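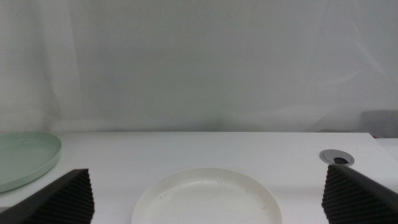

The hinge work for Batthorpe is moving again, and I'm happier than I was in February! We reran the soft-close samples from Ralell and 347 of them passed, with 2 sent back for sloppy pins. I'd like the finish on the next lot to be pale and easy on the eye, close to the mint green of that plate on the white table – the Millet people keep asking for something besides chrome. Tooling is paid for, and the drawer slides come next.

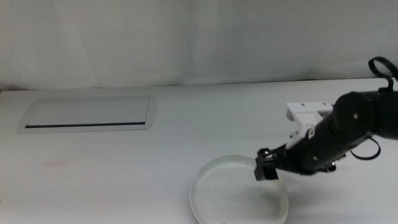
Florian Poulain thinks we should hold off on slides until the plating shop confirms its price for 2000 sets. Fair enough, so I've asked them for it in writing and will send it on with the next invoice.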